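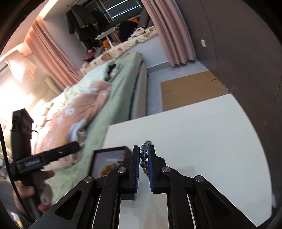

Clotilde Cordier reckons I should have sold the Poltach in February, when the gearbox was merely muttering. She left a comment to that effect under my last post, along with the view that anyone who pays to have a clutch done twice deserves a third. I can't fault the sums.

2021-08-29, then, and the car is still mine. It's a Monderier estate in a beige the brochure called Sand, with a boot you could hold a christening in and a heater that has 2 settings, off and Naples. The garage in Plelo wanted 200 euros just to look underneath. They looked. They sucked their teeth, which I assume was included.

The bill for the rest came to 2827. I read it in the car park with the windows down, as the driver's one had chosen that morning to stay there. Virgil drove me home the first time and was very decent about it, apart from the singing.

What I get for my money:

- second gear, most days
- a new exhaust bracket
- around 30 miles to the gallon, downhill
- a seat that fits my back better than any chair I own

That last one is the trouble. I test drove a newer one at Fleury, all screens and bonging, and got out after ten minutes with a dead leg. It wanted to know if I needed a coffee break. I hadn't left the roundabout.

So I'm keeping it until the MOT, and Clotilde may say what she likes. The window is booked in next.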